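Clendero -- Arbeitstisch mit weißer Platte

Raltmont Möbelwerkstatt, Brustuvholm
Startseite > Tische > Arbeitstische > Clendero

Der Clendero ist der Tisch, nach dem bei uns am häufigsten gefragt wird, und wir geben gern zu, dass er auch unser eigener Liebling ist. Wer viel mit kleinen Dingen zu tun hat, mit Perlen, Knöpfen, Schräubchen, Samen oder Bastelmaterial in allen Farben, der kennt das Suchen auf dunklem oder gemasertem Holz. Auf einer ruhigen weißen Fläche findet das Auge so ein rotes oder grünes Kügelchen sofort wieder, auch wenn es sich bis fast an die Kante verirrt hat. So ist der Tisch entstanden, erst für unsere eigene Sortierecke und dann, weil Besucher immer wieder mit der Hand darüberstrichen und nach dem Preis fragten, auch für den Laden.

Die Platte ist groß genug, dass man das Material auf der einen Seite ausbreiten und auf der anderen in Ruhe arbeiten kann. Rundherum läuft eine dünne schwarze Kante, die dem Weiß einen klaren Abschluss gibt, und die Ecken sind gerundet. Das merkt man vor allem an der Hüfte, wenn man zum zwanzigsten Mal am Tag um den Tisch herumgeht!

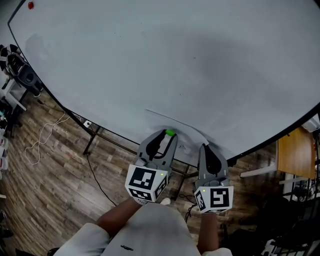 Beim Gestell haben wir länger überlegt als bei allem anderen. Schwarze Beine, dazu eine dunkle Schiene unter der Platte, die sie miteinander verbindet -- mehr ist es am Ende nicht geworden, und wir finden, dass es dem Tisch gut steht. Mit 44 kg ist er nichts, was man allein durch die Wohnung trägt, dafür bleibt er stehen, wo er steht, auch wenn sich jemand mit beiden Unterarmen aufstützt. Bitte zu zweit aufbauen und die Platte zum Verschrauben auf eine Decke legen. Die Schrauben erst alle locker ansetzen und ganz zum Schluss festziehen, sonst sitzt man später davor und ärgert sich über ein Loch, das um einen Millimeter nicht passen will.

Technische Angaben

Modell: Clendero
Plattenstärke: 22 mm
Gewicht: 44 kg
Farbe Platte: Weiß, Kante schwarz
Farbe Gestell: Schwarz
Montage: zu zweit, Werkzeug liegt bei
Garantie: sechs Jahre auf Platte und Gestell
Lieferung: in zwei Paketen, frei Bordsteinkante

Pflege

Im Alltag genügt ein feuchtes Tuch mit einem Tropfen Spülmittel, danach trocken nachwischen. Krümel und feiner Staub fallen auf Weiß natürlich mehr auf als auf Eiche, das wollen wir gar nicht schönreden, aber man sieht eben auch, wenn die Fläche wirklich sauber ist. Scheuermilch und die raue Seite vom Schwamm bitte weglassen. Für Klebereste nehmen wir in der Werkstatt etwas Speiseöl, lassen es kurz einwirken und wischen mit Seifenwasser hinterher. Wenn Sie schneiden, legen Sie bitte eine Matte unter, und unter heiße Töpfe oder die Heißklebepistole gehört ein Untersetzer.

Passend dazu

Sehr gern wird zum Clendero die Schalenserie Ccori mitbestellt, flache Schälchen zum Vorsortieren, die sich ineinander stapeln lassen. Sie sind einzeln oder im Set zu haben. Wer abends lange am Tisch sitzt, sollte sich außerdem überlegen, wo das Licht herkommt. Eine Leuchte direkt über dem Arbeitsplatz kann auf einer hellen Fläche spiegeln, etwas seitlich versetzt arbeitet es sich meist angenehmer -- probieren Sie es am besten mit einer Tischlampe aus, bevor Sie etwas an die Decke schrauben.

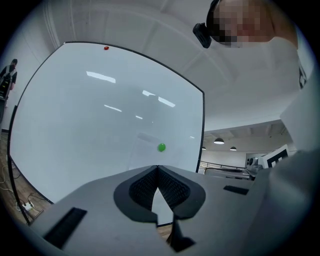
Kann ich den Tisch auch für Kinder zum Basteln nehmen?
Dafür wird er sogar oft gekauft, unter anderem von Horten und Malschulen. Wasserfarben lassen sich frisch gut abwischen, bei Filzstiften sollte man nicht bis zum nächsten Tag warten. Für kleinere Kinder brauchen Sie erhöhte Stühle, der Tisch hat normale Arbeitshöhe.

Gibt es die Platte einzeln?
Auf Anfrage gern, zum Beispiel als Ersatz nach einem Umzug. Schreiben Sie uns dazu bitte die Nummer vom Aufkleber an der Plattenunterseite, dann passen auch die Bohrungen.

Kann man den Tisch vor dem Kauf ansehen?
In unserem Ausstellungsraum in Brustuvholm steht er immer aufgebaut, samstags haben wir bis in den Nachmittag geöffnet. Bringen Sie ruhig mit, woran Sie gerade arbeiten, und setzen Sie sich eine Weile hin.

Clendero in den Warenkorb
Montageanleitung herunterladen
Zurück zur Übersicht Arbeitstische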